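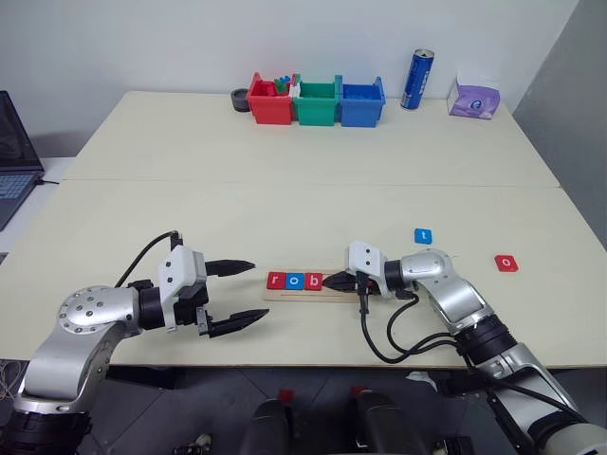

How do you store letter tiles so a kid can find the one they want without dumping everything out?

Sort them into a few shallow bins by type, vowels in one and consonants split between the others, and keep only the letters for today's words on the table.

That's the short version of what I'm after, but my case is messier. We have 298 tiles (two sets that got mixed together, a Flulla set from my sister and one from a yard sale) and my son is just starting on three-letter words. He loves it for 11 minutes and then he's digging for a "b" and gets a "d" and we're done for the day. Do I sort by color? By letter? He also pushes the tiles all over the place while he's spelling and I'd like them to stay in a row. Table is smooth, if that matters.

Posted by Skullumberg

We went through this last winter with my daughter! Don't sort by color unless your colors mean something. In some sets vowels are one color and consonants another, and in others it's totally random, so check before you spend an evening on it like I did. I keep vowels in one bin and the common consonants (r, s, t, m, n, b) in another, and everything weird like q and x lives in a jar in the closet. For the sliding, get a tray with a little lip, or glue a strip of wood along one side of a board. She builds the word on there and it stays put.

One more thing, start with words that can grow. "Rob" and then add two more letters and you've got "robot," and mine thought that was the greatest trick ever. Same with "car" and "carpet." I leave the extra tiles off to the right so she only has to reach over for them. With b and d, I just put the d's away for a while, lol.

Posted by Drerau

muffin tin. one letter per cup, rotate them every 2 weeks. cheap and done

Posted by Hijazi

Thanks both! Putting the d's away tonight. The muffin tin might be too tempting for him to flip over but I'll try it with the vowels. Still not sure what to do with 3 tiles that have no letter left on them, maybe a marker?

Posted by Skullumberg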